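Drolten two-finger gripper - comparison set-up
Section 4: Checking wrist and head views
Rev. 12/6/25, S. Strand

Complete Section 3 before starting. Both arms must be homed and the test parts within reach. Views are logged under run 423. 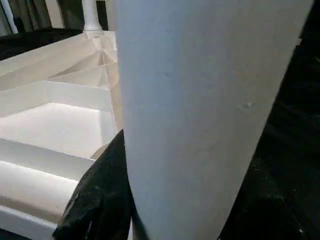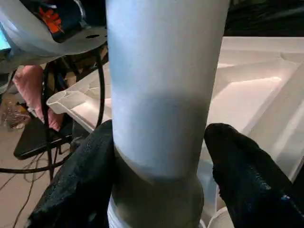
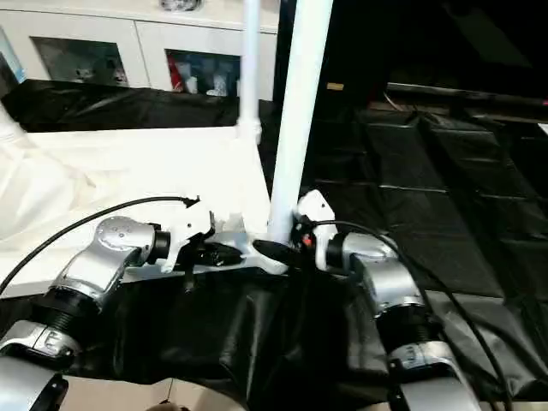
Two wrist views, then the head view.

4.1 Wrist cameras

1. Open the viewer and select one wrist camera.
2. Close the gripper on the part at low force. Keep the part vertical if it is a pole or tube.
3. Check how much of the view is blocked. A pale surface close to the lens blurs and can fill the centre, as in the first view.
4. Set exposure on the white parts, then lock it. Do not use auto - it drifts against the black cloth.
5. Repeat for the other arm.

Note: Black textured pads are hard to separate from a dark background. Judge contact against the part.

4.2 Head camera

6. Bring both grippers to the bracket piece, one towards each end.
7. Confirm that both wrists and the foot of the main pole are in view.
8. Move each arm slowly through its range and watch the cable loops. Leave enough slack for full wrist rotation.

CAUTION: Do not exceed 40 per cent speed while both arms hold the same part. Release one gripper before jogging the other.

9. Save the settings under a new name. G. Ramalho keeps the Berkham settings - do not overwrite them.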